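Two-Arm Handling of Soft Packages
Project report, Souad Belhaj
Jun 5, 2018

Task
The Vivine project asks two arms to share one round table and handle items that change shape when squeezed. My part was the grasping of plastic-wrapped bundles. The path planning was done by the other half of the team and is in their report.

Method
I drove the arms by hand from the lab computer and saved each attempt as one run. Closing force started at 60 percent of the limit and went down in steps of 20. Wrist camera images were stored with each run, 1443 in all.

Results
I kept 199 runs after removing those with missing files. The lowest force setting gave the most drops. The middle setting was used for the rest of the term.

Wrist camera views, one with a wrapped bundle between the fingers and one with the fingers open:

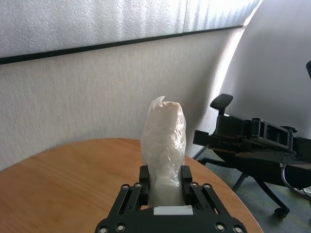
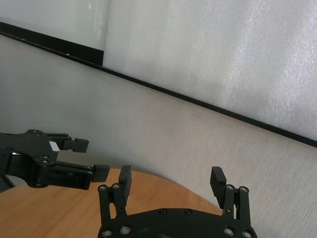 Remaining work
The force limit is still set by hand before each run. I want to read it from the motor current by November. The run list also needs a column for the type of wrapping.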